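Bathroom walk-through checklist, with my comments
Favcombe Residents' Newsletter — the home safety pages
Written up by Man-lok Kao
2026-02-20

I do these walk-throughs for people in the building who ask, and for a few who don't ask but leave the door open. The list started as one side of paper. It has grown. You get the tick or the cross first and then whatever I felt like saying, so skip the talking if you only want the results.

How I mark things: OK means leave it alone. FIX means do it this week. WATCH means it's fine today and I want to look again in June. N/A means the room doesn't have one.

Last time was kitchens, and I got more mail about my remarks on dish towels near the stove than about anything I have ever written. I stand by them. Bathrooms are smaller and they get less attention, mostly because you're half asleep for a good part of the time you spend in one. This one is the small bathroom in the Sindania unit on the second floor, the one with the curved wall.

PART A. BEFORE YOU GO IN

A1. Door opens all the way without hitting anything. OK
Push it with one finger. If it stops short, find out what is behind it before you push harder. In my own place it was a hamper, and I'd been shoving that door for two years.

A2. Lock can be opened from outside in an emergency. OK
Most of them have a little slot you can turn with a coin. Try it with the door open first, please, and learn from my mistake.

A3. Light switch works and the light comes on right away. OK
No flicker, no hum. I stand there and listen for a bit, which makes people nervous.

A4. Fan pulls air. WATCH
The tissue test: hold one sheet up to the grille and let go. It stayed up, then it slid off. I'd call that a tired fan and not a dead one. Vacuum the grille and try again.

PART B. THE VANITY AND WHAT'S ON IT

I always spend longest here. It's the busiest spot in the room, everything gets put down on it, and people lean their whole weight on the front while they brush their teeth. It's also where I start to feel nosy, but that's the job!

B1. Basin has no cracks or chips. OK
Run your fingertips around the inside and along the rim. A hairline in ceramic is easier to feel than to see, and a chip on the rim can cut you.

B2. Faucet is tight at the base. OK
Take hold of it low down and try to rock it. A tall gooseneck gets used as a handle more than anyone will admit. If it rocks, the nut underneath wants tightening, and you'll need a basin wrench and some patience.

B3. Overflow is open. OK
Shine a flashlight in, and pour a cup of water at it if you're not sure. It's the part that saves your downstairs neighbor's ceiling, and it never gets cleaned. I use an old bottle brush.

B4. Nothing in the basin that could cover the drain. FIX

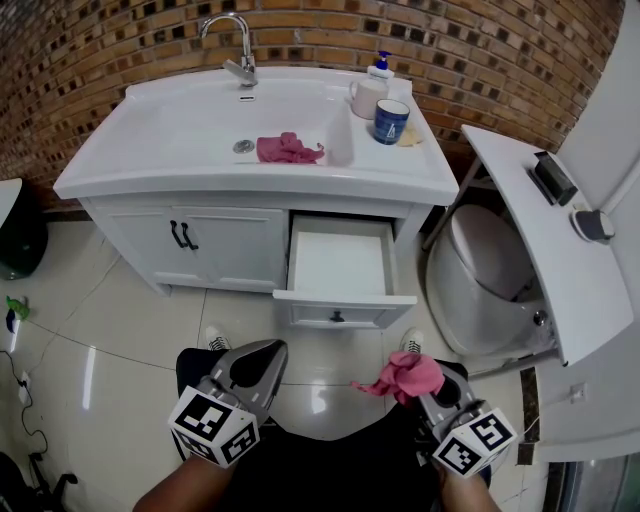 Favcombe Residents' Newsletter, Issue 100, page 8

The pink cloth is what got the FIX on B4. It's lying right by the drain, and a cloth that size only has to slide over a little with the water running and you've got a stopper. Wring it out and hang it up. A stick-on hook costs next to nothing, and a cloth dries a lot faster on a hook than in a heap. (I know, I know. Mine lives in the sink too, when I'm not expecting company.)

B5. Breakables kept back from the edge. WATCH
There's a white mug up on the right side of the basin along with a blue cup. I don't love mugs in bathrooms. Tile floors and mugs have met before, and the mug loses, and then you're picking bits out of the grout in bare feet. If the mug has a job, give the job to a plastic tumbler. I have nothing against the blue cup, I'd just push it back from the front.

B6. Bottles labeled, and you know what's in them. WATCH
White bottle, blue pump, standing at the back, which is a sensible place for it. My question with any pump bottle is whether it's been refilled with something else. I once washed my hands with fabric softener in a cousin's house. If you refill, write on it. Masking tape and a marker will do, and it doesn't have to be pretty.

B7. Soap and sponges on something that drains. FIX
The pale yellow one sitting next to the blue cup is straight on the ceramic. Sponge or soap, my answer is the same: put it on a little rack or a dish with ridges. Soap on a smooth surface leaves a slick, the slick runs toward the front, and then somebody puts a hand in it while leaning. A sponge that never gets air starts to smell like a pond.

B8. Cabinet doors close and stay closed. OK
Both doors shut, and the long black handles are firmly on. Give each handle a wiggle. If one turns in your fingers, tighten the screw from the inside of the door.

B9. Drawers closed when not in use. FIX
The drawer on the right was standing open, with nothing in it. An open drawer at that height gets you in the thigh in the dark, and it's worse for kids, who are just the wrong size for the corner. Close it every time. And since it's empty, put something in it! The pump bottle could go in there, or the mug, and then B5 takes care of itself.

B10. Under-sink leak check. OK
Open the doors, feel along the pipe with a dry paper towel, look at the paper towel. Then look at the cabinet floor for swelling. Do it after the faucet has been running a minute or two.

PART C. TOILET AND THE SHELF BESIDE IT

C1. Toilet doesn't rock. OK
Put a hand on each side of the bowl and try to shift it. I ask people to stand back for this one, mainly for my own dignity.

C2. Bolt caps on. OK
I could see a chrome one near the base and it's where it should be. They pop off and roll away, and what's left sticking up is hard on toes and on mops.

C3. Lid down when not in use. OK
Closed, thank you. There's a shelf or panel above, and whatever falls off a shelf over a toilet knows where it wants to go.

C4. Shelf or panel solid, nothing heavy stored on top. WATCH
It comes out over the toilet, so people will put a hand on it to get up. It isn't a grab bar. If you want something to hold, put in a proper one, fixed into the wall and rated for the load. The Mustico bar I have at home says 300 pounds on the packet and I've hung my full breakfast weight off it.

C5. Wall or panel fittings tight. OK
Black one and small round one, both snug. Press them, pull them, twist them. Anything that moves gets a screwdriver.

PART D. FLOOR

D1. Floor dry and not slippery. WATCH
Large glossy white tiles. They look wonderful, and I would like them a lot more in a hallway. Get a mat with a rubber back for in front of the vanity, and wash it before it gets that gray look. The mat I recommend is the plain Grecu one, which goes through the machine without curling up at the corners.

D2. Nothing lying around to step on. FIX
There was a small green thing on the floor over on the left, near a small blue and white one. Pick them up. Small things are worse than big things, because you walk around a big thing.

D3. No cables across the floor. FIX
My least favorite item on the whole sheet. A black cable runs along the tiles to a white power strip. A cable on a glossy floor slides when you tread on it, so you get the trip and the skid together. Run it along the wall with clips, or better, get it out of the room.

D4. Trash bin out of the walking line. OK
Dark green, off to the left side. I'd like a lid on any bathroom bin, but I know I'm fussy about that.

D5. Wheeled items parked or locked. WATCH
Anything on wheels counts, whether it's a stand or a chair. If it has brakes, use them. If it doesn't, it shouldn't be anywhere you might grab for it.

PART E. ELECTRICAL

E1. Outlet has a cover, no cracks, no scorch marks. OK
White, on the wall to the right. Look at it closely and smell it. Yes, smell it. Hot plastic has a smell you will remember.

E2. Outlet is protected (the test and reset buttons, or a protected breaker in the panel). WATCH
I couldn't settle this one by myself. Ask the building office which breaker it's on and have it tested. Don't let it drop.

E3. No power strips on the floor. FIX
See D3, only louder. Strips and bathrooms do not belong together. If that floor ever gets water on it, and B4 is how that would happen, the strip is sitting right there in it. Unplug it with dry hands and take it out.

E4. Hair tools unplugged and put away. N/A
Didn't come across any.

PART F. WATER TEMPERATURE

F1. Hot tap not scalding. OK
I let it run and used a kitchen thermometer, and it came in under 120, which is where I like it. If yours is higher, turn the heater down a notch and check again the next day.

F2. Lever moves smoothly, and everyone knows which way is hot. OK
Single levers confuse guests. A red dot from a sheet of stickers fixes that.

WHAT TO DO FIRST

E3 and D3, tonight. Then the cloth and the drawer, which take less time than reading about them. The soap dish and the floor bits can be done on the way out. Everything marked WATCH I'll come back to in June, and I'll bring the tissue for the fan.

If you want your own bathroom done, leave a note in the Favcombe box downstairs with your unit number and a time that suits you. Evenings are best for me. Please don't tidy up first — it spoils the list.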